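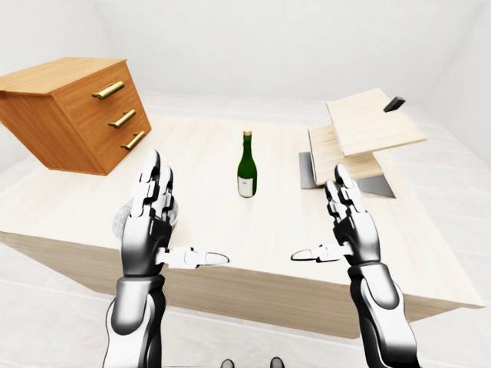
Figure 4-1. Stoppered green glass bottle, upright on a table.

Home | Manuals | Gruvus Series | Section 4: Filling and Corking | Support

4. FILLING AND CORKING

This section covers setting up the Gruvus 8 bench filler and the Lundel hand corker for bottling still wine at home. Complete Section 3 (Cleaning and Sanitizing) before you start. Do not use these instructions for sparkling wine or for any product that is still fermenting.

CAUTION: Bottling wine that has not finished fermenting can cause bottles to burst. Take two hydrometer readings three days apart. If the readings differ, do not bottle.

4.1 Before You Start

Place the filler on a level surface that can carry its full weight when the reservoir is loaded. The reservoir must sit higher than the filling spout at all times. Keep the drip tray within reach of the spout.

You will need:
- Filler body, reservoir and lid
- Intake hose with clamp
- Spout assembly with depth collar
- Corker with plunger rod
- Straight-sided corks, size 8 or size 9
- Clean bottles with no chips at the lip

NOTE: Screw-thread bottles are not suitable for the corker. The lip is too thin and can crack under the plunger.

4.2 Assembling the Filler

1. Fit the reservoir to the filler body. Turn it clockwise until the tab clicks.
2. Push the intake hose over the barbed fitting as far as it will go.
3. Tighten the hose clamp with a flat screwdriver. Do not use pliers.
4. Slide the depth collar onto the spout with the notch facing up.
5. Insert the spout into the valve seat and press until the O-ring is hidden.
6. Pour 1000 ml of clean water into the reservoir and open the valve. Check all joints for leaks.
7. Drain the water and close the valve.

If water drips from the valve seat in step 6, remove the spout, wet the O-ring and refit it. If the drip continues, replace the O-ring (part no. 918).

4.3 Setting the Fill Level

The depth collar controls the fill level. The level must leave room for the cork and a small air gap below it.

1. Stand an empty bottle under the spout.
2. Hold a cork against the outside of the neck with its top flush with the lip.
3. Mark the neck 20 mm below the bottom of the cork. Use a wax pencil.
4. Lower the spout into the bottle and fill it with water.
5. Remove the bottle and compare the level with the mark.
6. Move the collar up the spout to lower the spout tip and reduce the fill. Move it down for a higher fill.
7. Repeat steps 4 through 6 until the level meets the mark.

NOTE: Reset the collar whenever you change bottle shape. Tall, slender necks show a larger change in level for the same volume.

4.4 Filling

1. Siphon the wine into the reservoir. Keep the end of the siphon tube below the surface to limit splashing.
2. Put the lid on loosely so that air can enter.
3. Lower the spout into the first bottle and open the valve.
4. Wait for the flow to stop. Do not lift the bottle while wine is flowing.
5. Close the valve, remove the bottle and cork it without delay.

Stop when the wine in the reservoir drops to the line marked MIN. Wine below this line may carry sediment.

4.5 Corking

1. Soak the corks only if the supplier says to. Most treated corks go in dry.
2. Set the plunger rod so that the cork will stop level with the lip. One full turn of the lock nut moves the rod 1 mm.
3. Load one cork into the chamber.
4. Seat the corker squarely on the bottle and press both levers down in one smooth stroke.
5. Raise the levers fully before you lift the corker away.

CAUTION: Keep fingers clear of the chamber when the levers are moving. Wear eye protection.

Leave corked bottles upright for three days so that the pressure in the neck can even out. Wipe the glass dry before applying labels. After that, store the bottles on their sides in a cool, dark place.

4.6 Troubleshooting

Slow flow: Hose kinked, or lid sealed too tightly. Straighten the hose and loosen the lid.
Cork sits too high: Plunger rod set short. Lengthen by one turn and test on a spare bottle.
Cork pushes back out: Fill level too high, or neck wet when corked.
Creased cork: Jaws dirty or worn. Clean the jaws. Replace them if the crease remains.

Section revised in December by Dineo Potgieter, Technical Publications.

Filed under: Home Winemaking > Bottling Equipment > User Guides

Related sections
Section 3: Cleaning and Sanitizing
Section 5: Labels and Capsules
Replacing the Jaws on the Lundel Hand Corker
Mustlow Bottle Rack: Assembly Sheet
Zakharchenko Siphon Pump: Quick Start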